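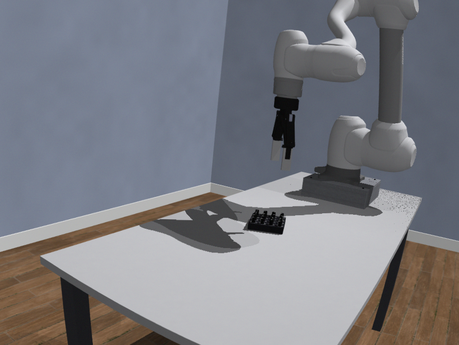 3.2 Cell layout and setup

Figure 2. Simulated model of the Hakdale cell. The arm is mounted on a low block at one end of the table, with the two-finger gripper pointing down and the black peg tray on the tabletop.

The cell consists of a single articulated arm, a two-finger gripper, and a long rectangular table. The simulated model (Figure 2) was built first and is used to check every change in mounting or tool settings before the change is made on the physical cell at Tominthorpe. The base of the arm sits on a block at the end of the table, which leaves most of the tabletop free for the tray and for later fixtures.

The world frame is placed at the center of the upper face of the mounting block, with the z axis pointing up. The tool frame is placed midway between the fingertips. Its offset from the wrist flange was measured on the physical gripper with the fingers closed and then entered in both the controller and the model. An early version of the model used the nominal offset from the gripper drawing. This gave a height error of 2 mm at the tray, enough to make the fingertips touch the pegs during a straight descent.

The tray pose is found by touching three of its upper corners with a pointed probe held in the gripper. The procedure is repeated whenever the tray or the block has been moved. The start pose holds the gripper open and pointing down, clear of the tray, and all programs begin and end there.

3.3 Maintenance schedule

The gripper linkages are inspected every 2000 cycles. The inspection covers play in the finger joints, wear on the fingertip faces, and the torque of the flange screws. Fingertips are replaced in pairs. After a replacement, the tool offset is measured again and 100 open-close cycles are run without a part before the cell is released.

The bolts of the mounting block were found loose in July, after roughly 18 weeks of use. The fault first showed up as a slow drift in the recorded tray pose, logged by Plonalby, our cell supervision software. The bolts were retightened and marked with paint, and a check of the marks was added to the inspection. The tray pose was then measured again and the model updated to match. Drift since the repair is reported in Section 4.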